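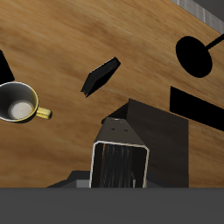
Briduvel kitchen bench, simulated view from the gripper, with the mug at left.

Briduvel – a practice kitchen for robot arms

Can a machine clear your kitchen bench yet? Sometimes, and slowly. Briduvel is the simulated kitchen we built at Hidance to find out which parts of the job are still hard, and we're pretty chuffed with how it's coming along!

The package includes 152 bench layouts, a simulated arm with a two-finger gripper, and a scoring tool that logs every attempt. You can swap in your own arm model if you have one. Colours and lighting are adjustable from the settings panel.

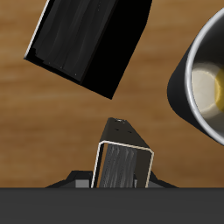
Picking up crockery is the chore people ask us about most, and it's a ripper of a problem. A person grabs a cup without a thought. The arm has to choose between the handle, the wall and the rim, then come in at an angle that doesn't knock over the neighbours. A shiny metallic rim like the one on the black cup makes a good test for vision software, as the bright and dark patches can throw off its guess at where the edge is. Our standard run is 500 attempts per layout, and you can stop and replay any of them – handy when you want to see exactly where a grasp went wrong.

Telmo Calvo looks after the layouts and keeps making them harder. His July set added 356 new starting positions, and our own controller's scores dropped straight away. Great stuff! We've left those results in the download so you can compare yours.
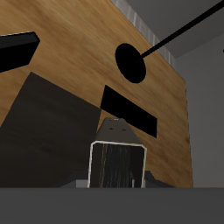 Gripper camera view, pointing up, with the light brown wood panel behind.

What's it good at so far? Single, solid objects with plenty of room to move. Crowded benches are still a struggle, and we wouldn't let it near your nan's good china. There's a long way to go, but it's terrific fun to watch the scores creep up.

Works with: Amini controller, Wivus planner
Catalogue no.: 2139
Licence: single lab, unlimited users
Support: email, weekday mornings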